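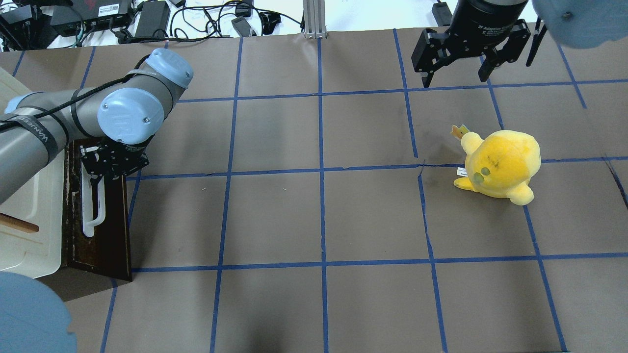
CHAPTER 5
Judging a Two-Arm Bench Package

By the end of this chapter you should be able to:

Read a supplier's quotation for a bench package and mark what is left out of it
Write a short list of test objects that matches your own work
Set up an acceptance test and record the results in a form both sides can sign
Compare a purchase with a service contract

Key terms: acceptance test, cell, commissioning, pick, reach, service contract, shared zone

5.1 The Pilivby Offer

Chapter 4 dealt with single arms bought as separate items. Many smaller buyers never shop that way. They buy a package, where one supplier chooses the arms and grippers, bolts everything down, writes the first programs and trains the staff. The price covers equipment and labor together, and it can be hard to tell how much of each you are getting.

The case in this chapter is the Pilivby package, sold by Flanholm to repair shops, packing rooms and college labs. It was bought by Ní Mhurchú, a firm that sorts and repacks returned household goods and toys. Kevin Conneely led the purchase. Nicanor Jara ran the bench once it was in place and kept the log we quote from.

The offer ran to 33 pages. Most of them described the hardware. The acceptance test took up half of one page and said only that the bench would "handle typical items." Conneely sent it back and asked for the items to be named. The second version had a list of 17, made up of soft toys, hooks, handles, boxes with lids and a few awkward shapes chosen by the packing staff.

5.2 Choosing Test Objects

A supplier's demonstration usually favors hard objects with flat, parallel sides. Two-finger grippers do well with these. A plush toy is a better test of the same equipment. It gives under pressure, its outline changes when it is moved, and a tag or a tail may get between the fingers. It should be tried both upright and on its side. 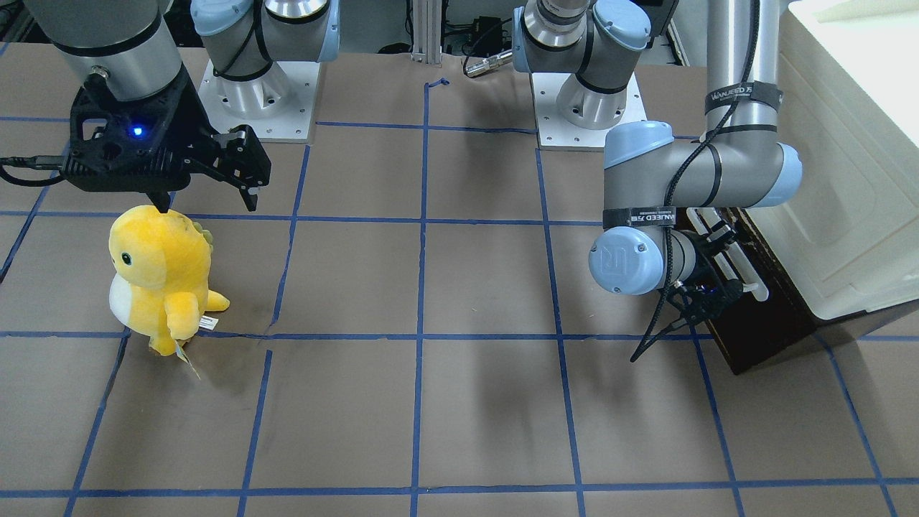

Why mark the bench with tape if the arms already work from coordinates?

The tape is for the people. An operator can put an object back in the same cell for each trial, and two people can agree on where it was when a pick failed. Painter's tape on paper is cheap and can be laid again when the layout changes.

Cell size should suit the objects. If most of your items are wider than a cell, write down which line the item is centered on. Check the tape at the start of each session and press down or replace any piece that has lifted.

5.3 Work in the Shared Zone

The area both arms can reach is called the shared zone. It is the main reason to pay for a second arm, and it is also where most of the programming time goes. Ask the supplier to show you at least one task that needs both arms, such as steadying a container while its lid is lifted. If every task in the demonstration could be done by one arm working longer, get a price for one arm.
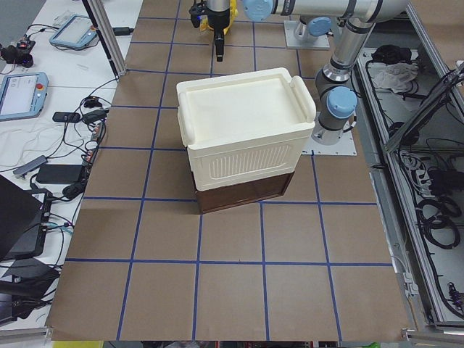 Figure 5.3 Two-tier container on the taped work surface.

Containers should be tested closed, open, empty and filled. Jara's log treats these as separate tests, and we recommend the same. Over the trial period he recorded 3,813 picks, of which 91 percent met the agreed standard. The misses were mostly soft items, and the contract was changed so that those were scored on their own line.

Before going on to 5.4, take one quotation from Appendix B and underline each sentence that could be checked with a test. Keep the marked copy for the exercise on service contracts.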